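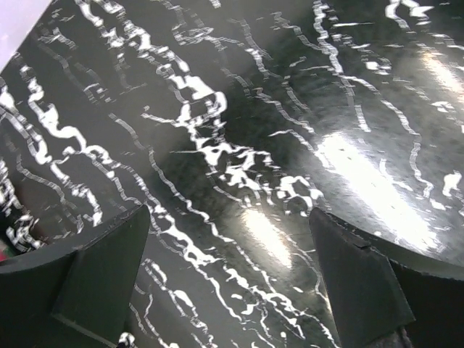

4.2 Fingers and wrist camera

The arm was put together in a shared workshop in Liltmont, on a bench also used for bike repair and furniture work. Everything in this section was made with the tools in that room. The base and the first joints are described in Section 3 and did not change between the two builds.

The gripper has a pair of fingers driven by one servo through a Woldemariam linkage, a four-bar layout that keeps the motion simple but lets the tips swing toward each other slightly as they close. We had used parallel jaws in the first build. They jammed when dust from the sander got into the slide, and cleaning them meant taking off the whole wrist. The linkage has no slide. Its maximum opening is 70 mm, measured tip to tip.

Each finger is a wedge that gets narrower toward the tip. We left the surface matte and dark. An earlier pair was printed in light gray and showed up in the camera image as bright shapes, which the segmentation step often joined to pale objects on the table. With dark fingers this problem mostly went away, although a new one came up against dark backgrounds, where the finger outline has little contrast and has to be found from the difference in shine. In Figure 4 the fingers are much darker than the glossy sheet behind them and the outline is clear on both sides.

The tips take most of the wear. They were printed without a cover, and the edges chip when they meet a hard surface at speed. A small notch can be seen on the upper rim of the right finger in Figure 4, with a rough edge next to it. We did not replace fingers for damage of this size. The fitting script reads the finger outline again at each startup, so a missing chip is treated as part of the shape. Larger breaks were handled by printing a new finger, a job of 251 minutes on the workshop printer with our settings.

The camera sits on the wrist and looks out between the fingers. We tried it on the forearm first, in August, and gave up on that position after the cable caught on the elbow for the second time. On the wrist the cable is short and the fingers stay in the same part of the image, coming in from the lower corners. The cost is that the camera is close to whatever is being handled, and reflections from the ceiling lights move across the image as the wrist turns.

Shiny materials with a strong pattern were the hardest case. The sheet in Figure 4 is dark gray-green with broken, wavy white streaks, and the glare patches on it are also white or cream. A brightness threshold alone will take in both. The longest patch has a soft halo, and the smaller one between the fingertips is tinted at the edges, so the border of the glare is softer than the border of most streaks. We used this in the filter: bright regions with a gradual edge are masked, and bright regions with a sharp edge are kept as pattern. Some of the fainter streaks are lost this way. We accepted the loss – the planner needs a usable patch of texture to track and can do without the rest.

The filter runs on the Limex board mounted under the bench, together with the servo control. We set the servo loop to 1000 Hz and gave it priority over the camera. When the board is busy, image frames are dropped and the arm holds its last target. A separate computer would remove the limit, but it would also need its own power supply and a place on a crowded bench.

Mask settings were tuned by hand under the workshop lights and saved on 2 Apr 2021. They were not changed for the trials in Section 5. The same settings worked poorly in the Flodadberg room, where a window faces the bench, and results from that room are listed separately.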